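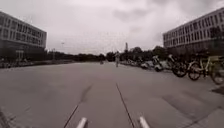
Duygu Polat reckons a big square only shows you what it's like on a grey day, and that anyone who judges one in full sunshine is really just reviewing the sunshine. I'd rung her to complain. I had come all the way out to Avel to write about its main plaza, the cloud had settled in like a doona over the whole place, and I was sulking on the steps with a paper bag from the Flemel bakery. Go for a walk, she told me, and ring back when you've crossed it properly.

So I crossed it properly. And then I crossed it again, on the diagonal, and then I went round the outside with the second half of my cheese pastry, and by the end of the arvo I was completely gone on the thing.

I should explain that I'm not normally a plaza person. Give me a laneway! Give me somewhere with an awning and a dog tied up out the front. Big paved spaces have always made me feel like I've walked onstage by mistake, and the one at Avel is big. The sign by the bike parking gives the long side as 226 metres, and your feet would tell you it's more. All that pale paving runs off towards the trees, with the long buildings standing well back, and for the first few minutes you have no idea how fast you're going. I picked out a lamp post to aim for and walked, and walked, and it seemed to stay exactly the same size.

Then your eye adjusts (mine did, anyway) and you start using the people. Somebody way over near the trees gives you the scale of the whole place in one go. I found myself watching strangers the way you'd watch boats, working out which way they were headed and whether they'd pass in front of me or behind. Two women with a pram went by me mid-argument about a kitchen benchtop, and I heard the entire case for stone and most of the case against before they were out of range. You don't get that in a laneway, where people drop their voices.

What I liked best was how the regulars move. There's a white painted line off to one side, and no one seems to take any notice of it. The walkers drift through the middle, the riders mostly keep to the sides, and the students coming off the number 18 bus all cut the same corner at the same angle with their heads down. I cut it too, after a while. It saves you hardly anything but it feels terrific.
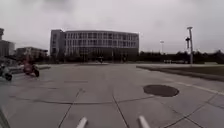
Riders on the left-hand side of the plaza, with the long building across the far end.

The buildings took me longer. My first thought was that they were a bit stern — row upon row of windows, pale verticals between them, flat roofs, not a lot of small talk. The locals call the longest one the Comb, and once you've been told that you can't look at it any other way. I'd wandered past it twice before I noticed how the uprights change as you walk. Come at them from the side and they close over the windows until the front looks almost solid, then you keep going and it all opens out again. I went back and did it a second time just for the pleasure of it, and a bloke eating a sandwich gave me a very long look.

I rang Duygu back from under the trees. She wanted to know where I'd ended up sitting, and I told her I'd ended up on a low edge by some planting, along with everyone else, and she was delighted. She has a theory that people in a large open space will always put their backs to something. She calls it the café wall problem, and she spent years on it at Suvon, where they laid out a lovely square with lovely benches right in the centre and then watched every last person perch around the rim. They shifted the benches in the end. In Avel the middle has been left alone, which she thinks is the braver choice, and having been in the middle with a pastry I think so too. You're never tempted to stop there. You go out into it, you get a great whack of sky, and you come out the other side.

And the sky is a big part of it, even in that weather. I don't often see that much of it at once at home. The cloud wasn't one grey at all when I bothered to look: there were darker bits and paler bits, and even a faint mauve in there if you gave it time.
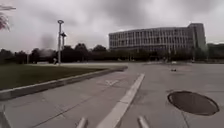

Lamp posts, trees and the long facade under heavy cloud.

A few practical things, if I've talked you into it. Wear something with a proper sole, as paving is hard on the knees and you'll walk further than you planned. Bring a jacket. Flemel shuts when it sells out, so get your pastry first and have it on the edge of the plaza, where you can see who's coming. The bus from the Sandberg side takes almost 20 minutes and drops you at the corner everybody cuts. If you can, go in June and then again in another season, and try to get one day with no sunshine in it.

I'm going back next month. Duygu says she'll come, provided I let her choose where we sit.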